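Setting Up and Looking After a Small Peg Cell

I have been meaning to write this page for a long while, mostly so that I can stop sending the same long email every time a new person takes over one of our benches. If you have just inherited a peg cell at Toltden, welcome! It is a friendly little thing once you get to know it, and most of the trouble people have with it comes from skipping the dull parts at the start of the day. So put the kettle on, read this through once from top to bottom, and then come back to it with the cell in front of you.

Everything below is written for the small walled cells, the ones with the green and purple fixture. The bigger open bench has its own page, written by Verena Gisler, and her torque numbers are different from mine, so please don't mix the two.

What you need before you start

A lint-free cloth, a soft brush (an old paintbrush is lovely for this), a set of hex keys, a small flashlight, a feeler gauge, and the cell notebook. You will also want the arm parked and the drive power off. Turn the key, take it out, and put it in your pocket. I know everybody says that, and I also know how many times I have found the key sitting in the switch while somebody was elbow deep in the cell.

Step 1. Clear and brush the floor

Take out anything left over from the last run and set it on the tray. Brush from the back wall toward you, and take your time along the seams where the side walls come down to the floor. Grit loves to settle in there, and later it creeps out under the parts and tips them by a hair, which is plenty to spoil a pick.

When the brushing is done, wipe the floor with a dry cloth. A barely damp one is fine if there are fingerprints, but keep sprays out of the cell entirely. We had a bottle of glass cleaner on the bench for a while, and it left a shine that confused the vision all afternoon.

Some floors have worn patches where the coating has gone pale. You can't brush these off, so please don't scrub at them. Draw them on the floor map in the back of the notebook and keep your start positions away from them if you can. A bright fleck close to a part can pull the edge finder over to one side. If a patch has grown since the last drawing, add the new outline in a different color.

Step 2. Seat the fixture

The fixture is the purple-blue base with the two green blocks standing on it and the brown post between them. It goes at the back of the floor. Set the base down gently, slide it until it meets its stops, and then press on opposite corners in turn. If it rocks, there is something under it. Lift it out, brush again, and try once more. I have done this four times in a row on a bad morning, so don't feel silly about it.

Now look at the green blocks. They should stand upright and level with one another, with the post sitting in the gap between them. Run the feeler gauge down each side of the post. You want the same feel on the left as on the right. If one side is snug and the other is sloppy, loosen the blocks a quarter turn from underneath, let them settle against the post, and tighten them again a little at a time, going back and forth between the two.

Shine your flashlight into the small dark opening near the bottom of the post. Dust gathers in there and it is easy to forget. A puff from the rubber bulb clears it. Please use the bulb and leave the air line alone, which only blows the dust into the slot in the base.

Step 3. Lay out the loose parts

With the fixture happy, you can put the loose parts down. For the standard start, the black angle bracket goes in front of the base toward the left, standing with its open corner toward you, and the red peg goes to the right of it, lying on a diagonal with its thinner end pointing back toward the base.

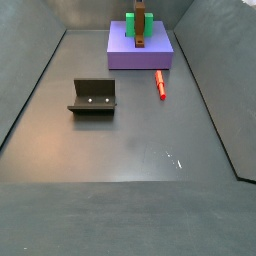
Standard start layout: bracket on the left, red peg on the right, fixture at the back.

The peg is the fussy one. It will roll if you let go of it too quickly, so set it down, hold it lightly for a second, and take your fingers straight up. Its angle doesn't have to be perfect, but the rounded end should come toward the front and the right. If it points the other way around, the arm will pick it up quite cheerfully and then try to push the wrong end in, and you will be sanding a dent out of something before lunch.

For the bracket, check that both silver screw heads or pins near the inside corner are clean and bright. The vision uses them to work out which way the bracket is facing, and a smear of oil on one of them is enough to lose it. A dab with the dry cloth does the job.

Step 4. Home the arm and run slow

Key back in, power on, and home the arm with the parts still in place. Then run 7 cycles at the slow setting with your hand near the stop button. Watch the approach more than the insertion. If the arm drifts a little sideways just before it closes, the floor calibration is stale and you should run the Rona routine again, which takes a few minutes and asks you before it moves anything.

If the slow cycles look good, let it go at normal speed. You don't have to hover over it after that, but do stay in the room for the first batch.

Regular upkeep

Every 500 cycles, repeat Steps 1 and 2 and check the pegs for flat spots by rolling each one on a sheet of glass. A peg that ticks as it rolls goes in the reject jar.

Every 2,000 cycles, take the green blocks off completely, wipe the mating faces, and look along the post for wear at the height where the blocks grip it. Gitau Nyanda keeps the spare posts in the Coetzee cabinet, second drawer, and he would love it if you wrote down that you took one. Our longest-lasting post so far did 58 batches, and I was a bit sorry to see it go.

If something still isn't right

Peg picks missing to one side: check the lighting first. A shade left open near the cell will do it, especially in August when the sun comes in low and late.

Base keeps shifting: the stops are loose. Tighten them with the base out, then go back to Step 2.

Bracket not found: wipe the pins, then turn the bracket a few degrees and try again. If that fails, load the saved Prestow profile and start from there.

Write whatever you changed in the notebook, even the small things, and put your initials next to it.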